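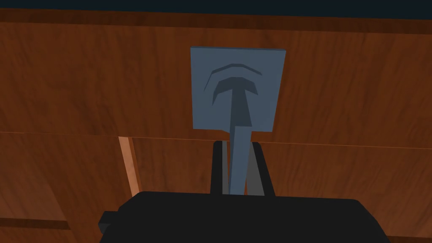

Keep the question short and let people talk

I have been writing questionnaires for a living, on and off, since the days when they went out in the post with a little pencil in the envelope, and I still get a flutter when the first answers come back. So please take what follows as coming from somebody who is very fond of surveys (fonder than is healthy, my family would say) and who would like to see rather fewer of them, and shorter ones.

What set me off was a form I was sent last November after a perfectly ordinary stay at a guest house in Brestmont. I had liked the place. The breakfast was lovely, the stairs creaked, and I was quite ready to say so to anyone who asked. Then the form arrived and asked me to rate the "arrival experience" from one to ten, and after that the "welcome", and after that the "first impression", and I sat there with my tea going cold trying to work out how my welcome had differed from my arrival. I gave sevens to everything and went to bed. Somewhere there is a chart with my sevens in it, and I feel bad about that, I really do!

The tools have made this very easy to do. It used to cost money to ask a question. Each one took up paper, and paper took up weight, and somebody had to type the answers in afterwards, so you argued over every line. When I worked with Hertta Ojala at Pettigrew she would read a draft aloud in a flat voice, as though she were stuck on a doorstep in the rain, and whenever she got bored she crossed something out. We lost some good questions that way. We also got our forms back filled in, with notes up the margins, and once a recipe for plum jam.

Now you open a program, pick a ready-made form with 200 questions to choose from, and every one of them is free, so in they all go. I don't blame the people who make the programs. I use one myself, and it does clever things with branching that would have made me weep with joy thirty years ago. But a ready-made question was written for no one in particular, and people can tell.
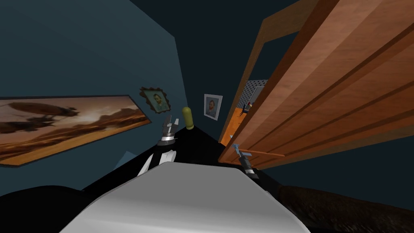
My friend Erdal Şimşekoğlu disagrees with me about this, and I ought to put his side fairly. He runs the customer forms at Monach, and he says that if you change the wording every year you can't compare one year with the next, and that a dull question asked the same way for a long time is worth more than a lively one asked once. He is right about comparing. I would only say that it holds for two or three questions that you truly mean to follow, and that most forms carry a good many more which have been kept on out of habit, like the odd keys in a kitchen drawer.

A while ago I helped a small lending library called Orkik with theirs. They had a long form and very few replies, and the replies they did get were mostly from people who were cross about parking. We cut it down to 2 questions: what did you come in for, and did you go home with it? There was a big empty box underneath. They had 928 answers by the time it closed, and Zerrin Türkmen read every one, which took her 8 evenings at her kitchen table. Plenty of them were still about parking, I'll grant you. But people wrote about large print books, and the heavy door, and wanting somewhere to sit with a pram, and she would never have thought to put a pram in a list of tick boxes.

I know that reading takes time, and that a big open box is a nuisance to anyone who has to turn it into a chart by the end of the month. If you haven't the time to read what people tell you, though, I would gently suggest asking fewer people. Ask thirty and read them properly, with a biscuit. Then write back to a few of them, even if it is only to say that the door is being looked at.

2018-04-26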